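Head camera trials: frequently asked questions

Which cameras were compared?
Two head-mounted units, the Astow and the Nunder. Both feed the same controller, and both were worn by people doing ordinary household work before either was fitted to the arm.

Why record people at all?
The gripper policy is trained on hand positions. Hands working low down, close to a floor or worktop, are where the two cameras differ most.

How were the cameras scored?
Elie Nassar marked each clip for hand visibility and for errors in the depth map. The set holds 1,731 clips. A clip fails if either hand is lost for more than 10 frames in a row.

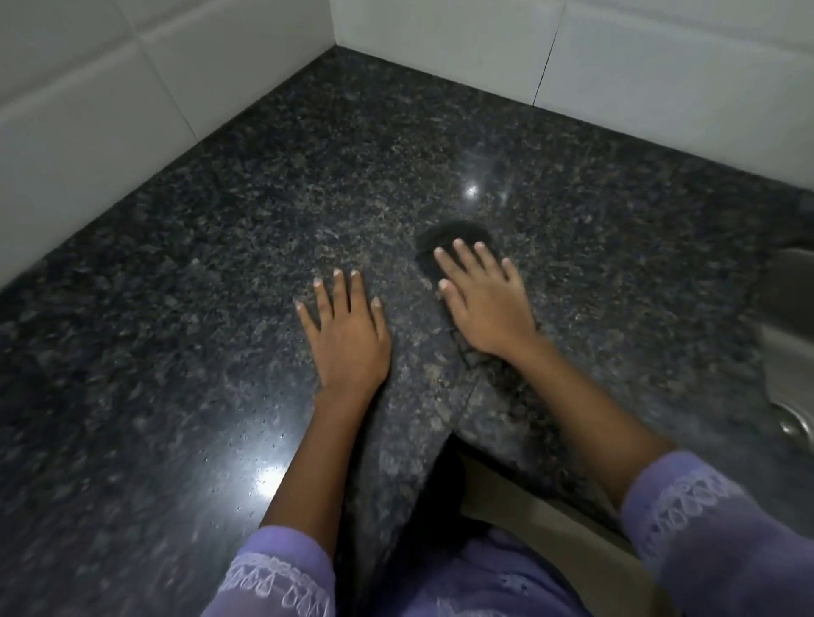
Polished stone is scored separately. Glints confuse the depth estimate, and dark objects on a dark speckled surface are often merged with it. Clips of this type should be run with exposure locked -- automatic exposure drifts when the wearer leans forward.

Do loose sleeves matter?
Yes. The wrist tracker takes its reference from the cuff edge if the wrist is covered. Set the sleeve flag in the clip header.

Can I use my own gripper?
The Ghanem two-finger and the Amavo soft gripper are supported. Others need a mapping file; Noura Hourani keeps the template.

What does error 101 mean?
The camera clock and the controller clock disagree. Restart the controller first, then the camera.

When is the next update?
July. It will add results for the Amavo at 12 volts.

Last updated 19 May 2021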